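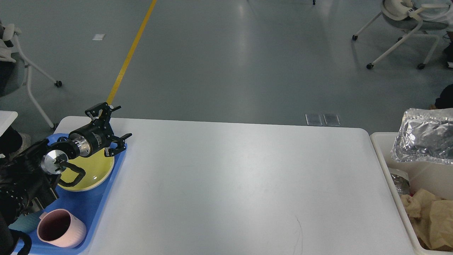

When a shared lunch table is being cleared, should the dishes be collected first or the wrappers and paper?

Dilani Matubbar
Community member, Wesmont

I am responsible for the dining and activity room at a day center for adults. Participants eat at long tables. Plates and mugs are reusable plastic and go back to the kitchen on trays. Snack bags, paper and plastic wrap go into an open bin at the end of each table. Our present written procedure says only "clear and wipe tables," and the staff interpret this in different ways. I have been asked to submit a proper procedure before the end of June and would like it to be one that a new employee can follow without supervision.

I would also be grateful for advice on where the tray and the bin should stand, and on whether foil snack bags may be placed with recycling.

3,183 views
Reading time: 6 minutes
Shared 11 times

Arif Seneviratne

Collect the wrappers and paper first, then the dishes, then wipe the table.

Light trash left on a table tends to be swept onto the floor or into a mug as the dishes are lifted. It also hides spoons and small lids. Once it is gone, the staff member can see what has to go to the kitchen, and the tray can be loaded in one pass.

I supervised meal service at Irnholm, a residential facility, and the procedure we adopted there was as follows. It may be copied or changed as required.

Before clearing begins

Confirm that everyone at the table has finished. A person who has stepped away may be coming back to a half-full mug. Staff should ask before removing anything from in front of a participant, and should wait for a reply.

Place the tray at one end of the table and the bin at the other. The bin stands on the floor, close against the table end, with the lid off if it has one. The tray stays on the table until it is full. It should not be balanced on a chair or carried with one hand while it is being loaded with the other.

Wash hands. If gloves are worn, they are for the trash and should come off before dishes are touched.

Clearing

1. Start at the tray end and work toward the bin, gathering wrappers, bags, napkins and paper along the way.
2. Press the air out of snack bags before dropping them in. A puffed bag takes up a great deal of room and will ride up over the rim of the bin.
3. Empty leftover drink into a lidded pitcher or take it to the sink. Liquid should not go into a bin that holds paper.
4. Scrape food scraps from the plates into the food waste container, if the building has one, or into the trash.
5. Return to the tray end with the dishes. Plates go down first, flat, with the larger ones at the bottom of the stack. Mugs go beside the plates and not on top of them.
6. Place small items such as spoons, lids and egg cups together in one corner of the tray, or inside an empty mug if they are likely to roll.

Stop loading when the tray can no longer be lifted comfortably with both hands. A second trip is always permitted, and the written procedure should say so, as new employees often believe they are expected to manage in one.

After clearing

Brush crumbs toward the bin end and catch them in a damp cloth. Wash the surface with warm water and a little dish detergent, wipe again with clean water, and then apply whichever sanitizer the facility has approved. The sanitizer has to stay wet on the surface for the time printed on its label. Our staff at Irnholm regularly dried it off too early, and we ended up taping the required time to the bottle.

Check the floor beneath the table last.

With regard to dark marks that remain after washing, a white table will show every scuff. Most of them come from chair arms or the underside of a tray. A damp melamine sponge used lightly will usually lift them. It is a mild abrasive, so it should be tried first in a spot that is not noticed, and the table should be rinsed before food is placed on it again.

I would not include a time limit in the procedure. We had one for a year and the result was broken dishes.

34 people found this useful

Otakar Čierny

dishes first. always did it this way. you put the tray down, plates on, mugs on, gone, and then you sweep whatever is left straight in the bin with your arm. faster. the foil bags are metal so recycle

4 people found this useful

Comment from Arif Seneviratne
With respect, I cannot recommend sweeping trash with the arm where participants are seated nearby. The statement on foil bags is also incorrect in most areas. Please see the reply below, which addresses it in more detail.

Comment from Otakar Čierny
ok but it IS faster

Comment from Dilani Matubbar
Thank you both. Speed is not a concern for us at present. The kitchen does not begin washing until 2:30 p.m. in any case.

Iresha Dewan
Facilities and waste coordination, Navaratnam

The order given in the first reply is sound. I will restrict my own reply to the bin, the tray and the matter of recycling, on which the original post asked for guidance.

Snack bags

A shiny snack bag is usually a layered plastic film with a very thin metal coating. It is not the same material as kitchen foil, and the layers cannot readily be separated. Most local recycling programs do not accept it. There is a common test: crumple the item in the hand and let go. Kitchen foil tends to stay crumpled, while coated film tends to spring open. The test is not perfect, and a well-creased bag will sometimes stay down, but it is adequate for training purposes. Where the local program gives its own instructions, those instructions take priority over anything written on this page.

Paper

Clean, dry paper, including brown wrapping and plain paper bags, is accepted by most programs. Paper with grease or food on it belongs in the trash, or in compost if the composting service allows it. It follows that a single open bin holding both food wrappers and paper will spoil most of the paper. If Wesmont intends to recycle its paper, two bins are needed at each table, or one bin per table with a second one at the door. The second arrangement has worked better for us. Participants bring their own paper to the door bin on the way out, and several of them look forward to it.

Clear plastic wrap

Thin wrap should generally be kept out of household recycling because it catches in sorting equipment. Some stores take back clean, dry film, but wrap that has been around food should be treated as trash.

Position and type of bin

A rigid bin that stands by itself is preferable to a bag tied to the table leg. It should be low enough that a seated person can reach over the rim and see inside. White bins show dirt quickly and we consider this an advantage, as they are then washed more often. A liner is recommended. If a liner is not used, the bin must be washed after every meal at which food was served.

Bins should be emptied before they reach the rim. Where a walkway is marked on the floor, neither the bin nor the chairs should extend over the line. Our safety review noted this item more than any other - in every instance the bin had been pushed out by someone trying to get a chair in.

Trays

Use a tray with raised edges. Flat boards should not be used for carrying mugs. Lay mugs on their sides only once they have been emptied, and turn the handles inward where possible so that they do not catch on a sleeve. Upright mugs are acceptable for short distances on level floors. We purchased trays in a single bright color for dirty dishes and a different color for serving, and cross-use stopped within the month. If the budget does not permit new trays, colored tape on the underside of the rim is sufficient, although it has to be replaced from time to time because of the dishwasher.

Participation

I would ask the original poster to consider whether participants may wish to take part in clearing. At Navaratnam it is offered as an activity and is never required. Placing a plate on a tray, or a wrapper in a bin, is a complete task in itself and should be acknowledged as such. Plastic dishes are suitable for this purpose. Strong contrast between the plate, the tray and the table is helpful to persons with low vision.

27 people found this useful

Comment from Estrella Xolalpa
Our local program refuses all black plastic as well, including takeout lids. It would be prudent to check that before the labels are printed. We had 338 labels printed at Grorier and were obliged to discard them.

Comment from Dilani Matubbar
I have now drafted the procedure using the order in the first reply and the two-bin arrangement with a paper bin at the door. I telephoned our hauler and was told that snack bags and wrap are both trash, and that brown paper is accepted if there is no food on it. I have one further point. Should the tray end be the same at every table, or does it depend on which end is closer to the kitchen?

Comment from Iresha Dewan
The same at every table, please, and preferably the kitchen end. It can be marked with a small label on the table edge.

Comment from Arif Seneviratne
I agree. The exception would be a table where a wheelchair user regularly sits at that end.

Related
Removing tea stains from plastic mugs
How often should dining room trays be replaced?
Food waste containers and odor in warm weather
Choosing a table sanitizer for a shared room
Wording for a sign above a paper recycling bin
Chair scuffs on white tabletops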